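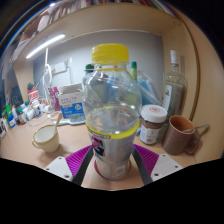
Desk demos with the hand gripper: tips and shortcuts

Posted by Dorota Wieczorek, Oct 3, 2019
Filed under: Workshop > Small stuff that saves an evening

Quick one, typing this between batches. People keep asking how we record the tabletop demos at home for Bandari without going nuts. These are my notes. Mostly learned by throwing away takes. Same order I do them in, more or less.

What I put out before starting

Gripper, charged
One target object (bottle, right now)
Coaster or some other spot to put it down on
Old dish towel
Masking tape, the low-tack kind
Pencil and a paper pad for bad takes
Water for me. In a different cup from the props!!

Leave the desk alone

First time round I cleared everything. Lovely bare desk, bottle in the middle, took me an evening. Then the trained policy went to a desk with a mug on it and hovered over the mug. So now the mess stays. Mugs, jars, the toiletries down the left end, books up top. Real desks have junk on them and the model needs to see junk.

What does get moved: anything that tips over if you brush it, anything with your name and address on it (mail, pill bottles, the kids' school forms), and anything you'll need in the next hour. I have stopped in the middle of a good run to get my keys off the desk. Twice.

And shift the clutter between batches. Mug to the left, jar forward, cup swapped for a different cup. Two minutes. If the brown mug is always back right, the model can use the mug to find the bottle, and then you've trained a mug finder.

Pick a bottle with a cap you can find

Clear plastic is hard. You see the whole desk through it, bent all over the place. Don't skip it, people own clear bottles, but for your first batch choose one with a bright cap and a label band. Yellow has worked well for me against a tan desktop. Once that batch is clean, do plainer ones.

Keep the cap screwed down tight. Check it. Then check it agian when you change the water level.

Change how full it is. Empty, part full, full. An empty one slides when the pads touch it and wants to tip, a full one just sits there and lets you be sloppy. If you only record full you'll teach sloppy. I write the level on the pad in one letter: E, H, F.

Wipe the pads

Those little ridges pick up lint and toast crumbs like you wouldn't believe. Damp cloth, along the ridges and not across, let them dry. I do it every 10 takes. Dish soap on the cloth if somebody's been eating peanut butter near the rig. No alcohol on mine, it left them sticky and I had to order a new pair from Prantl. Might be fine on yours. Try a corner.

Look at the screws on the finger plates while you're down there. They work loose. Quarter turn, done. Don't crank them, it's plastic.

Light

Shelf light on, always, even in daytime. If the sun comes and goes during a batch, close the curtain or wait. A slow change over an afternoon is fine, good even. It's the flicker of clouds in one take that wrecks the tracking, at least in the Clelano app.

Do one batch a day with the shelf light only and the room dark. Those takes look awful on screen. Keep them anyway.

Shiny mugs throw a highlight right at you. Turn the mug a bit until it goes away, or leave it for a batch and call it variety.

Start back from the desk

Most beginners start with the fingers already next to the bottle. Then the model has no idea what to do from farther out. Step back. Get the front edge of the desk in view, the shelf too if you can, fingers open, and then come in.

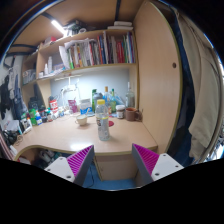
The reach

Slow. Slower than that. Count one-two-three-four in your head from the desk edge to the bottle. If your wrist is ahead of your feet you're rushing.

Come in level. If you swoop down from above, half the path is a close up of the shelf and then suddenly bottle. Some swoops are ok later on, when you have plenty of level ones.

Vary where your feet are. I put 3 bits of tape on the floor, left, middle, right, and go through them in turn. Otherwise everybody plants themselves in the exact same spot and every path comes out the same.

Open the fingers early. Early early. Opening at the last moment knocks the bottle and now you're chasing it.

Don't correct in tiny jerks. If you are off by a little, stop, breathe, slide over. A stop in the middle is usable. A wobble isn't.

The grip

Low on the body for this task. Both pads touching before you squeeze. If one side touches first the bottle walks sideways and you record a push, and a push is a different skill with a different folder.

Squeeze until it's held, no more. Thin bottles crackle when you overdo it. Listen for the crackle, it's the best sensor in the house. Crackle = mark it on the pad, go again.

Hold still for one beat after you've closed. Then lift. The beat makes trimming so much easier and Dorian will thank you (Dorian Bodin does our trimming, he's over in Clorkwood and gets the files overnight, be nice to him).

Keep your other hand out of it. Behind your back if you have to. I hold the dish towel.
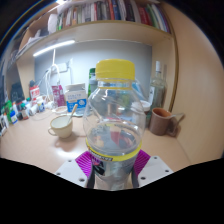 Pads low on the bottle, yellow cap well clear of the fingers.

Putting it down

Down is harder than up. Go lower than feels right, let the bottom meet the desk, then open. If you hear a clack you dropped it from a height. Small clack is fine, big clack goes on the bad list.

After opening, back straight out before you turn. If you turn first the pad catches the bottle and over it goes, and it always goes toward the electronics.

Move the coaster for each take. Doesn't have to be far. I never put it at the very front of the desk, too many bottles on the floor.

Bad takes

Don't delete on the spot! You will delete the wrong one. Write the take number, one word why (bump, crackle, clack, phone), carry on. Sort it at the end with a cup of tea.

Fumbles where you recover are gold. Bottle slips, you open, go back in, get it properly. Keep those in their own folder, name it "recover". I used to trash them all and now I'm sorry. Model had never seen itself miss and just froze when it did.

Don't fake fumbles though. Fake ones look fake, you always slip the same way.

How many in one go

My best evening was 72 usable takes. My arm hurt for two days. Don't do that. Stop when you catch yourself holding your breath or when the reaches start to look lazy. Switch hands if you can do it cleanly, I can't.

The bottle set has 856 takes in it as of this week, from four kitchens and a couple of desks, nearly all of the recent ones from the desk. So no one evening matters that much. Miss one, fine.

Naming files

Room, object, level, take. desk_bottle_H_014. No spaces. No "final". No "final2". Whoever sent me "good one maybe" please get in touch.

Copy off the card the same night. Card goes back in the gripper only after I've opened one file from the copy and watched it all the way thru.

Little things

Sleeves up. Loose cuffs hang in the view.

Cables off to the side of the desk and taped down. Low-tack tape comes off wood clean if you pull it back on itself, slowly. Left on for weeks it doesn't, so then use a drop of cooking oil, wait a bit, wipe.

Put the cat out.

Water on the desk: blot, don't wipe, and stand books up away from it. The dish towel lives on my shoulder now.

Dust the underside of the shelf once in a while. Stuff drops off it.

Ring under the bottle on bare wood? Get it the same night with a dry cloth. Next morning is a lot more work.

If the app says tracking lost, stop. It won't come back nicely. End the take, point at the books for a few seconds (lots of edges for it to hang onto), start a new one.

Spoons in mugs: leave them in, but turn the handle a different way each batch. Watch you don't hook one on the way past. I have, it flies.

Next up is lids, both screw and snap. If you've got a way to hold a jar steady that doesn't put a second hand in the shot, send it over, I've tried a damp cloth under it and it sort of works.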